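25/02/2021
Bench notes, wiping / pick-up chores, Plorkwood table

Started late, Severino had the key. Re-ran the chore list from December with the new grasp settings. Same list so we can compare: pick up soft thing, move it, put it down inside the tape, wipe a patch, go home. Hard objects parked for now, Montserrat wants soft stuff sorted first and she's right.

Tally so far: 107 pick-ups tried since the settings change, 6 drops. December was much worse but I don't trust the December sheet, two people filled it in and they didn't agree on what a drop is. From now on a drop = leaves the fingers before the release command. Write it on the wall.

Squeeze is still the headache. Too light and the thing slides at the fingertips, too hard and it folds up and the hand beleives it's holding something thinner than it is. Then the put-down height is off. Tried 100 as the cutoff in the Skulley script, better than the default, not good. M. thinks ramp it slowly over the close. Try that next.
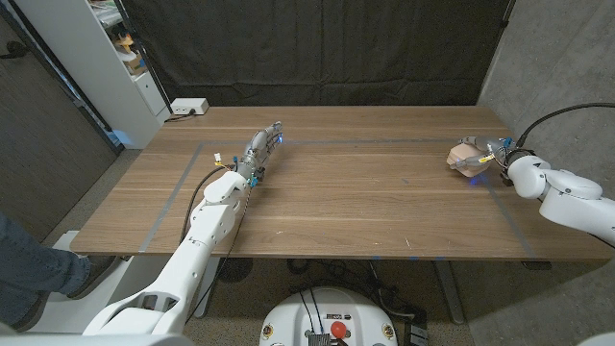
Can a machine wipe down a kitchen table by itself yet?
Only a bare one, with someone close by to hit stop. Add a cup, crumbs and a newspaper and it needs help every few minutes.

Sturano people asked the same thing on the phone, wanted a date. Didn't give one. Told them moving a pad from A to B is fine, pressing down evenly while moving sideways is the real job and we have maybe half of that. Corners not at all.

Two hands: left still idles while right works. Wasted. Severino wants left to hold the cloth edge for folding, log that under Nghiêm's task list, not ours. Sync between arms needs a look before anyone tries it, run 681 had them both heading for the same spot and I stopped it by hand.

To do
- slow ramp on close, same object, same start pose
- fix put-down height when object squashes
- redo tape if it lifts, don't shift the corners!!
- ask Nghiêm for the folding clips
- M. to check wrist log from 681, timestamps look wierd

Left the script on the ramp branch, not merged. Dont merge it.

3 comments · 2 shares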